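March
By Sajib Jayasinghe

Dilruba Karunaratne opened her game lending library with 24 games and a borrowed cash box. She now has 98 titles on the shelves at Pilell, a former shoe store on the corner, and charges a yearly fee that she won't raise.

"People ask me what happens when a piece goes missing," she said. "Pieces go missing every week. You replace what you can and you write a note inside the lid."

She grew up playing rummy with her grandmother and didn't own a board game until college. Her first job was in the billing office of a dental supplier, where she ran a lunch game for six years. When the office closed she put 3000 dollars of her severance into the library.

Most of her members are families with children under ten, plus a group of retired bus drivers who come in for cribbage. The families borrow building sets and dice games. The drivers borrow nothing. They play at the back table and argue about the score. 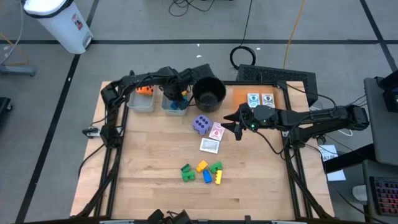 Sorting takes up more of her time than lending does. Every box that comes back gets opened and checked against a card taped under the lid. Decks are counted. Loose dice go into a bin until she knows which game they came from.

"A deck with 51 cards is no use to anyone, except a kid who wants to build a house out of it," she said. "I keep those decks. There's always a kid."

Hussam Geagea, a member since the first year, helped her write the check cards. He wanted them typed. She wanted them by hand, and the compromise was that he typed them and she corrects them in pen.

I asked which game gets borrowed most. She said Marín, a trading game that takes two hours and has a rule book people complain about. "They take it home, they fight over the harbor rule, they bring it back, and they take it out again in a month." She has three copies and would like a fourth.

She has no plans for a second location. The lease runs another two years, and the landlord has been fair — he fixed the heat in January without being asked twice. What she wants is longer evening hours. At the moment she closes at 6, which is too early for parents who work.

"I'd stay until 9 if I could pay someone to open in the morning," she said. "I can't be there for both."

Last updated in March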